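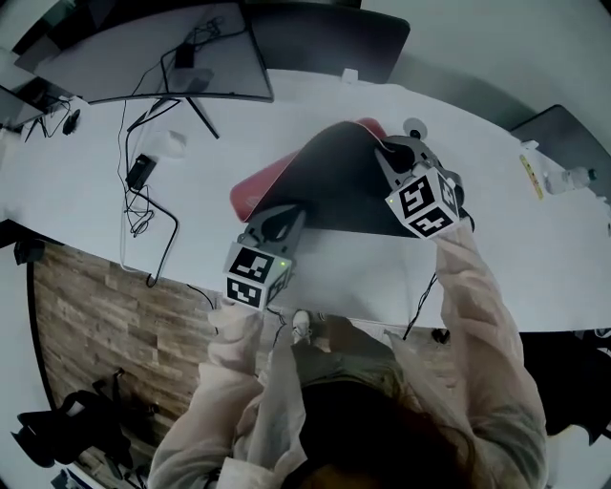

The equipment request for next financial year is due at the end of the month, and I have spent most of the past week on the line for hand-held grippers. We currently run two pairs at Durnham. The request is for 4 more, plus spares, and the spares are where the draft went wrong. My first version priced a pair as a single item. In use it is closer to an assembly with several service lives. The handles and the bodies last. The fingers take the load, and a large floppy mat gripped from opposite edges and folded over on itself, red side under black, loads them from angles a rigid block never does. The marker cubes sit up above the handles, where they are exposed to every knock. I have split the line accordingly: bodies as capital, fingers and cubes as consumables.

Rodel Ambrosio objected to the split on the grounds that finance will query anything under the capital threshold that is listed beside something over it. He is right about finance. I have left it in with a cross-reference.

Quotes so far are from Lestis and Brito. Lestis is cheaper on the bodies and charges separately for calibration. Brito includes calibration but ships the cubes unmounted, so somebody here has to fit them and check the geometry, and that labour comes out of our own hours. I costed it at 16 hours across the full order. Princess Ignacio, who fitted the last lot, thinks that is optimistic. I have not changed the figure but I have put her comment in the notes column.

Spare fingers are $5 each from either supplier if ordered in bulk, with a minimum order of 400. That is well past what we would get through in a year. The alternative is printing our own. I looked at this in November and the material cost was trivial, but the print time was not, and the printer is already booked for jigs. The minimum order stays in for now, pending a reply from the Umden site about sharing it.

Items I left off the first draft and have since added:

Benches. One long table per operator, white or light grey top, matte. Gloss tops throw reflections onto the marker faces and I am not paying for that twice.

Power. Cable trays under each bench, and enough outlets that adapters can live off the work surface. The trays are cheap. Retrofitting them is a nuisance, so they should go in with the benches.

Monitor arms. Stands use up bench depth, and on the deeper tasks the operator needs all of it. Arms clamp to the back edge. Check the edge thickness before ordering.

Soft goods. Mats, cloths, bags. These wear, crease and go missing. I have allowed a small annual amount and labelled it as stock so that no one tries to depreciate a mat over three years.

The item still unresolved is training time. It has never had its own line. It has been absorbed into whichever project was running, which makes every project look slightly worse than it was and makes new operators look free. I would like to budget it per head, separate from equipment, but the template has no field for it. Rodel suggests putting it under commissioning. That would work for the first year only.

Lestis have said their quote holds for thirty days. I still need the freight figure from Brito, with and without the cubes, and will post the final table once both columns are filled in.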